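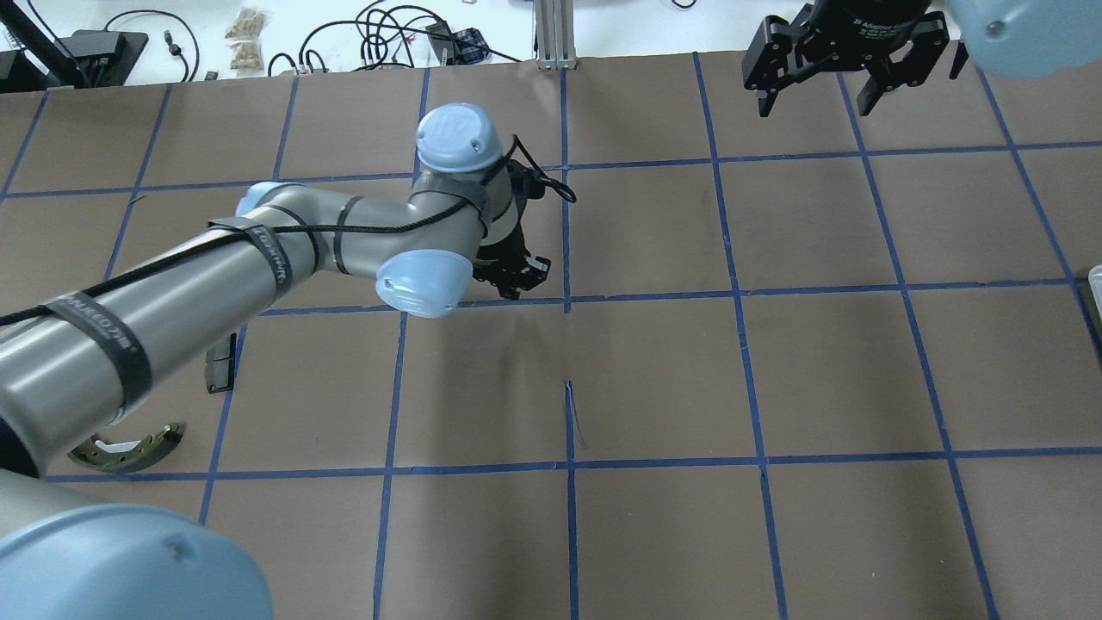 I should say straight off that I only started drawing Breltamen because my bus was late. I was sat at the stop with a biro and the back of a gas bill, still buzzing from the second film, and my hand just sort of went off and did the lighthouse scene (the one with the moths, if you know you know). It was awful. The lighthouse looked like a pepper grinder. I posted it anyway, at half eleven that night, to the Mulirlow gallery, under a username I'd picked in ten seconds flat and have been stuck with ever since.

By morning it had 5 likes. FIVE! One of them was from somebody called tenel_moth, who wrote "the light is exactly right", and I walked round on air all day. I burned the toast. I told my sister, who has never watched a minute of Breltamen and calls it "your boat thing".

So I drew another one. Then I drew the captain asleep in the net loft, and the captain again with his hat off, because we never see his hair in the films and there are people on Mulirlow who will fight you about it. (It's grey. I will also fight you.) By September I had a folder, a proper pencil with a number on it, and a callus.

And tenel_moth was there every time. Always the first comment, always something small and odd. "You gave the dog a shadow." "The rope is sad." Once it was just "left boot", and I went back and looked at the left boot for ages, and it was a good boot! I hadn't noticed I'd done a good boot.

You have to understand that tenel_moth was somebody. I didn't know that at first. I'd only ever seen the comments, I'd never clicked the name. When I finally did, I was in bed with a cup of tea and I nearly had it all over the duvet. There were 200 pictures in there and every one was better than the films. The drowned church, painted from underneath. The captain's mother as a girl, who isn't even in it, she gets one line in the first film and it's about soup. People had left thousands of hearts. People had got it TATTOOED.

I didn't draw anything for a fortnight after that. I'd pick up the pencil and think about the church, and put the pencil down and have a biscuit. It seemed mad that a person who could do that had been looking at my pepper grinder.

Then a message turned up, in the evening, while I was doing the washing up.

"No new ones. Are you ill?"

I dried my hands and wrote back that I wasn't ill, I'd just seen the church. I typed a lot more than that and took most of it out. I think I left in one "gosh".

Nothing came back for an hour. I cleaned the hob. I cleaned under the hob, where there was a pea.

"I painted the church nine years ago," it said. "I haven't finished a picture in three. I come on here to look at yours."

Well, what do you say to that? I sat on the kitchen floor with my phone and the pea. I thought about saying sorry, and I thought about asking why, and both of them seemed like going into someone's house with my shoes on. In the end I asked what the captain's mother was called, because I'd always wondered, and the films never say.

It took ages for the dots to stop.

"Oravec, I thought. After the island. But I never wrote it down."

"Write it down," I said. "What did she do before the soup?"

And off we went! We were up until two. She'd kept the ferry, Oravec had, before her father sold it. She could whistle through a blade of grass. She was scared of geese. I did her on the jetty with the grass between her thumbs, on lined paper, with the hands all wrong, and took a photo of it under the kitchen light and sent it over with the shadow of my own head across the bottom.

"The hands are wrong," said tenel_moth.

"I know," I said. "You do them, then."

I went to bed. I didn't sleep much. I got up at six and made tea and didn't look at my phone, and fed the cat, and didn't look at it some more, and then I looked.

It was only a scan of a scrap, hardly bigger than a stamp, and it was in pencil, with a smudge where somebody had leaned on it. Two hands and a blade of grass. There was a goose in the corner, looking furious.

I wrote "the goose is exactly right", and I went to find my shoes for work.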